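Skunder suturing cell

The Skunder suturing cell is a two-arm robotic workstation for closing straight incisions, in use at the Urninach surgical skills center, where staff prepare and grade synthetic practice pads.

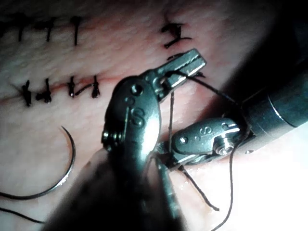

A reader of the center's newsletter asked why a training center would hand its stitching to a machine at all, and whether the bench staff had been consulted before the arms were bolted down. The newsletter printed the question without a reply.

Use

Before the cell came in, 6 technicians stitched reference pads by hand, which instructors then used to show trainees evenly spaced interrupted sutures. The work is now shared between the cell and 4 technicians. The two others moved to scheduling and stock, a change the center called a promotion, though their pay grade stayed the same.

An operator loads the pad, sets out the curved needle and thread, and stays within reach of the stop button. Tangled thread is cleared by hand. Campos, the firm that services the cell, logs these stops as "assists" and leaves them out of its downtime figures.

Effect on the work

Management claims that the cell saves 35 minutes a shift. The claim rests on a trial lasting 10 shifts, and it leaves out the time spent restocking thread and wiping down the grippers. Technicians have said that watching for a snag is more tiring than tying the knots, and that they get less practice at the skill they are paid to judge. A refresher hour was added in July and is often canceled when the bench is busy.

Other sites

A second cell was ordered for the Mullanlow site. Staff there asked for a written limit on how many cells one person may supervise. No limit has been published.

See also: Surgical training; Workplace automation; Deskilling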